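Cahier d'atelier, bureautique et secrétariat
Avril 2022

Imprimer | Envoyer par e-mail

Repris ce matin le module publipostage là où nous l'avions laissé, c'est-à-dire un peu au milieu du gué, avec une lettre type presque présentable et un fichier d'adresses qui ne l'était pas du tout. Je note tout pendant que c'est frais, pour moi et pour ceux qui reprendront le groupe après les congés.

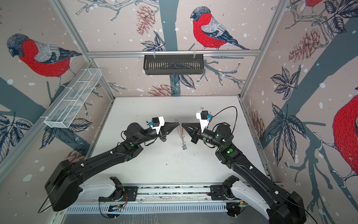
Catrin Landeg
Formatrice en bureautique et secrétariat, centre Bridden

Le fichier d'adresses, donc. 369 lignes, héritées de l'ancien carnet de contacts de chez Starkmont, avec les codes postaux tantôt en texte, tantôt en nombre, et les civilités écrites de toutes les façons possibles (« Mme », « Mad. », « Madame », et même « Me », que le groupe a pris pour un avocat, à juste titre peut-être !). J'avais prévu 15 minutes de nettoyage avant de passer à la fusion et nous y avons laissé toute la matinée, mais je ne le regrette pas. Les stagiaires ont compris, en se cassant les dents dessus, pourquoi j'insiste tant sur la saisie propre dès le départ, et les questions étaient bien meilleures que celles que j'obtiens avec mon petit fichier tout lisse.

À refaire : montrer le filtre automatique AVANT la fonction de remplacement. Deux personnes ont remplacé « Me » partout, y compris à l'intérieur des noms de rue, et il a fallu revenir à la copie de sauvegarde. Bonne occasion, du reste, de reparler de la copie de sauvegarde.
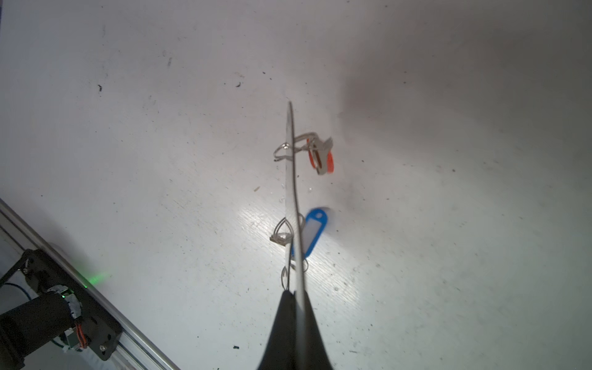 Photo : Wudeo

L'après-midi, accueil téléphonique. Nous avons travaillé par trois (un appelant, une secrétaire, un observateur qui prend des notes) sur le scénario Chatzigeorgiou, celui du client qui veut déplacer un rendez-vous et qui épelle son nom beaucoup trop vite. J'aime bien ce scénario, il détend tout le monde, et il oblige à reformuler au lieu de faire semblant d'avoir compris. Les plus timides s'en sont très bien sorties, avec une douceur dans la voix que je n'ai jamais su enseigner. Il reste à travailler la fin de l'appel : on raccroche trop tôt, sans répéter le jour et l'heure.

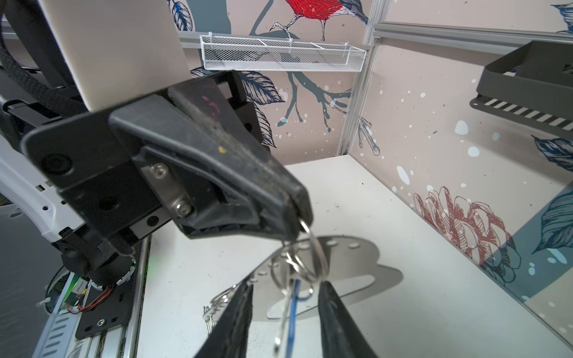
J'ai proposé que chacun se rédige une petite fiche de cinq phrases toutes prêtes, à garder près du téléphone, avec ses mots à soi, car les miennes sonnent faux dans la bouche des autres. On les relira ensemble à la prochaine séance, avant la prise de notes.

Pour la suite :
- imprimer l'alphabet d'épellation en plus gros
- remettre le fichier d'origine dans le dossier partagé, en lecture seule cette fois
- demander à Starkmont s'ils acceptent encore des stages d'observation en avril
- finir les étiquettes, la marge de gauche mord toujours sur la première colonne

Centre Bridden | Contact | © 2022 Tous droits réservés | Haut de page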